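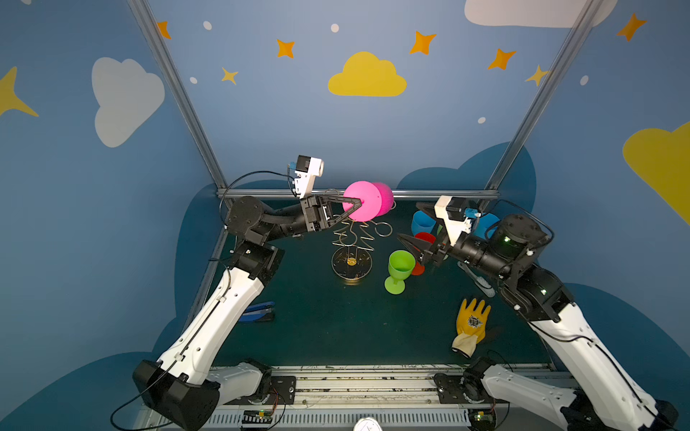 Saturday, late afternoon, writing up before I forget

Second run of the Flivavel sessions, day on patience and holding your tongue. I'm still buzzing so excuse the handwriting (and whoever types this up, bless you). Jindau room again, the long one with the good windows. 18 people signed the sheet and every one of them stayed past lunch!

Started with prayer and quiet, 10 minutes by the clock. Last time we did five and I could feel people only just settling when I started talking over them. Ten is much better. I fidgeted the whole way through, I'll admit that, and spent a good part of it rehearsing a comeback to an email from Thursday's pile. Which I then had to confess to the group as my own warm-up example, so it wasn't wasted.

Opening question: "When did you last say nothing and feel good about it?" Long pause. Then one woman talked about her sister and a casserole dish that was never returned, and after that we couldn't stop them. Loved it. Nearly all the stories were about family, hardly any about work. I had loaded my notes with work examples, so I threw most of them out on the spot.

Reading was James 3, the tongue and the small fire. We read it twice, second time slower, with a different voice. A man at the back said the bit about fresh water and bitter water from the same spring made him want to go home and delete half his messages. Somebody else said she doesn't gossip, she just "updates people," and the laugh that got! She laughed hardest. Then we had the best talk of the day about the difference, and I don't think we settled it. My scribble says: would I say it with her standing at the sink next to me?

Then the Farouk exercise. For anyone new to this notebook, that's the one where you write the angry letter in full, all of it, no being nice, and then write the version you could sign in front of God. I gave a limit of 400 words for the first letter. Too many for some, far too few for others (one person filled both sides of the page and asked for more paper). Next time no limit on the first, and keep the second one short.

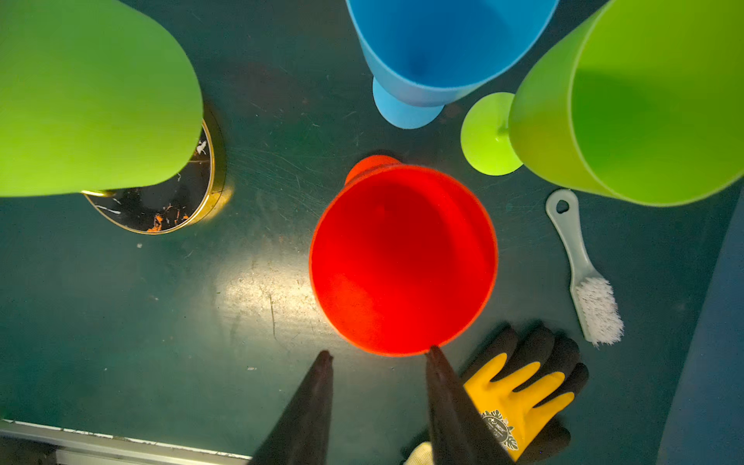 The second letters went quiet in a good way. I walked around a little and then made myself sit down, as I had the feeling I was hovering. Two people told me afterward that they had started with blame and ended up asking for something simple, like a phone call. One said her second letter was a single line and she was going to mail it. I have no idea if she will. I'd love to know, and I'm not going to ask.

My own second letter came out smug. Read it over coffee and it was the angry letter in its Sunday clothes. Had a third go at it. "I was hurt and I should have told you in the spring" is where I landed, and that is plenty.

Tamer cards after the break (the deck with the half-finished sentences, "I kept quiet because..." and so on). Mixed results. In pairs they work wonderfully. In the big circle people started performing, me included, and the answers got longer and shinier. Pairs only from now on. Also please take out the card that says "A secret I enjoyed keeping," it made the mood go strange both times we used it. I've put it in the back pocket of the binder.

Things to fix:
More pens. We ran out during the letters and people were sharing.
Print the reading larger. I squinted, and I wasn't alone.
The talk in my notes is 2,000 words and I used maybe a third of it. Cut it before the next run, and keep the bit about Jonah sulking under his plant, they really enjoyed Jonah.
Lunch was too short for people who wanted to keep talking and I hated calling them back in.
Say early on that keeping quiet out of love and keeping quiet out of fear feel nearly the same from the inside. It came up at the very end from a young guy who had barely spoken, and I wish we'd had an hour for it. Whoever leads the next one, please start there!

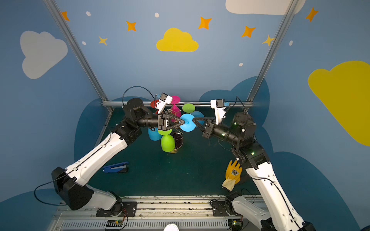 Left and right arms over the green work surface.

Closing prayer was short and everyone joined in, even the shy table. Afterward people stacked their own chairs and kept chatting in the doorway. I got home with a sore throat from a day about talking less, and I'd do it all over again tomorrow.

Still open: do we collect the angry letters and shred them, or let people take them home? We let them take them this time. One got left on a chair, folded. I didn't read it (wanted to, badly, stood there holding it far too long). It's gone through the shredder now. Let's talk about it when we plan the next session, and bring the leftover lemon bars if there are any.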